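Trakurell 3, reviewed after a long autumn of folding laundry

I have been putting off writing this one, mostly because every time I sat down to do it there was another update and I felt I should be fair and try that first. But it is November, the release notes have finally gone quiet, and a few of you have written to ask whether Trakurell is worth the switch if you already have a working setup. So let me pour a cup of coffee and tell you what I think. Settle in, I do go on a bit.

For anyone new to it, Trakurell is a desktop program for working with manipulation demonstrations. You feed it the video and motion recordings from your gripper, it lines them up, works out the path the gripper took, lets you trim and label the good stretches, and writes everything out in a form your training code can read. It doesn't train anything for you and it doesn't pretend to. I came to it from Wiltik, which I used happily for a couple of years and still keep installed out of loyalty (and for one export format I can't get anywhere else).

Installing it was a pleasure. I did it on my older Linux machine before breakfast and had my first session open before the toast was cold. There is one package, it finds your graphics card on its own, and if it can't find it, it says so in a sentence you can understand. Anyone who has spent an evening matching library versions will know why I'm making a fuss over this!

The first thing I loaded was a batch of 200 recordings of soft things: towels, shirts, scarves, a couple of winter coats. Soft things are my hobby within the hobby. Blocks and mugs are lovely, but they hold their shape, and most tools look good on them. Trakurell chewed through the whole batch overnight, and in the morning it had solved the gripper path for all but 12 of them. Wiltik had left 40 unsolved on the very same batch, so I was delighted, and I went around telling people who hadn't asked.

The part I've come to love most is the timeline. Gripper width is drawn as a curve under the video, with the speed of the hand above it, and you can drag a box across both to mark a segment. It sounds like such a small thing. In Wiltik I had to write down times on a notepad and type them in, and I made mistakes, as anybody would after the first hour. Now I mark a grasp, a lift and a release in three quick drags, and the labels snap to the place where the fingers stop moving. The snapping can be turned off with a single key, and you'll want that key, for reasons I'll get to.

Calibration is a mixed bag. The wizard is friendly and the board detection is quick, and the wide-angle lens model they use is much better behaved than the one in version 2, particularly out toward the corners. But the wizard saves the result per session and not per device, so if you record on several days with the same rig you either calibrate again or copy a file by hand. I wrote to support about it and got a very kind answer from Yasir Ansari, who told me a device profile is planned and sent me a little script to do the copying in the meantime. The script works fine. I'd still like the button.

Then there's the contact detector, which is the headline feature of this release and the one you probably came to read about. It looks at the fingers in the video, combines that with the width curve, and guesses the moment the gripper has really got hold of something. On rigid objects I have very little to complain about. It was right nearly every time I checked, and when it was wrong it was wrong by a frame or two, which I can live with.

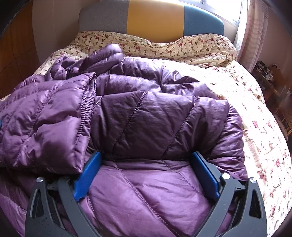
Puffy clothing is where the contact detector and I fell out for a while. A filled garment keeps giving under the fingers, so the width curve slopes gently down where a mug would give you a nice sharp corner, and the software has to decide how much squeeze is enough. With the purple quilted jacket on the bed, the two blue pads have a puffed panel pinched between them, and I would call that a grasp without thinking twice, yet on the default settings Trakurell kept placing the label later than I would, or splitting one grasp into two. Shiny fabric seems to make it harder as well, at least in my hands, and a sheen like the one on those quilted folds gives the tracker plenty of highlights to follow that aren't attached to anything. The cure is in the advanced panel, under a slider named "compliance," which comes set at 80. I brought it down a good way, turned off the snapping, and the labels landed much closer to where I wanted them. I do wish the manual mentioned that slider more than once.

My friend Gion Kaufmann runs the same version on bedding and had to move the slider even further than I did, so please don't copy anybody's number. Take a handful of your own recordings, label them yourself, and nudge it until the two agree.

Export is quick and tidy. You choose the fields, you choose the frame rate, and it shows you a preview of the first few rows before it writes the lot. I read the files into my training code with only one change, to the order of the rotation values, and even that was written in plain sight in the documentation where I should have looked first.

A few grumbles before I let you go. The search box doesn't look inside notes. Undo forgets everything when you switch recordings, and I lost a good half hour of labeling to that before I learned to save first. The dark theme makes the width curve almost impossible to see. And the license is tied to one computer, so those of you who hop between a laptop and a desktop will need to write in and ask for a second seat (they gave me mine the same afternoon, bless them).

Would I buy it again? I would, and quite cheerfully. If you work with hard objects only and Wiltik is treating you well, you can wait for the device profiles. If your days are full of sleeves and duvets like mine, the timeline alone will win you over, and you'll get used to visiting that slider. Four stars out of five from me, and I'll come back and add a note when the calibration button arrives.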